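Nov 6, 2021
Notebook, bench 2
Subject: Mitisska hand-held gripper kit, trial unit

Second long session with the Mitisska and I'm liking it more than I did yesterday! Writing this up while it's fresh so whoever takes over the review doesn't have to start from my scribbles on the box lid.

Setup first. The quick-start sheet says 30 minutes from opening the case to first recording. I took longer, mostly my own fault (I had the base plate on backward and didn't notice until the screws ran out of thread). Once it's together it feels solid. The trigger has a long, even pull and you can stop the fingers anywhere along it, so a slow close on something soft is easy to do on purpose. The Turico unit we tried in May wanted to be either open or shut, and my thumb hurt by lunch.

Recording software: fine. The Arnarness desktop app found the unit on the second try. It still forgets the save folder every time you close it, so check the path before you start or you'll be digging through temp files like I was. Export is quick. Session total so far is 1,982 clips, all of them opened without errors, and I threw out a batch from the morning where I'd left the exposure on auto.

Price as quoted is 2,536 for the kit with spare fingers and one year of support. Samarakoon can match the delivery time but their quote leaves out the spares, and I'd want spares. We go through fingertips.

Things to try next, in no special order:
- thin fabric, single layer, lifted by a corner
- zippers (pull tabs especially, I have high hopes)
- wire and rod shapes, anything with gaps
- left-handed use, whole session
- thicker pads if they'll send a set

Fingers together over the gray towel, and apart over the table with the green pouch and the wire rack:

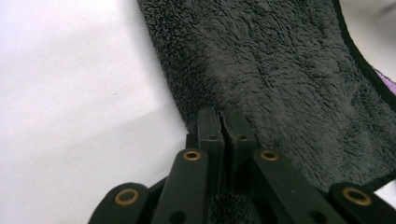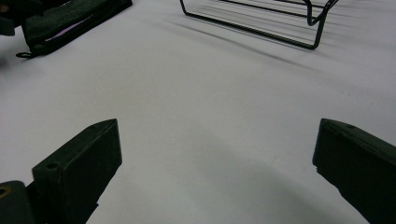
Back to the wear question. I put a paint-pen dot on each pivot screw at the start of the day and none of them have moved, so no threadlocker for now. Check again after 7 more sessions. There's a little side play in the handle that I can feel if I twist hard, same as when it arrived, and it doesn't bother me in normal use.

Wrist is OK too. The weight sits farther back than I expected and I could go a good stretch between breaks. Would love to hear from someone with smaller hands, because the trigger reach might be a different story.

Still need to ask Mitisska whether the spare fingers come with screws or if we reuse ours. Battery's on the charger, and the case key is taped inside the drawer.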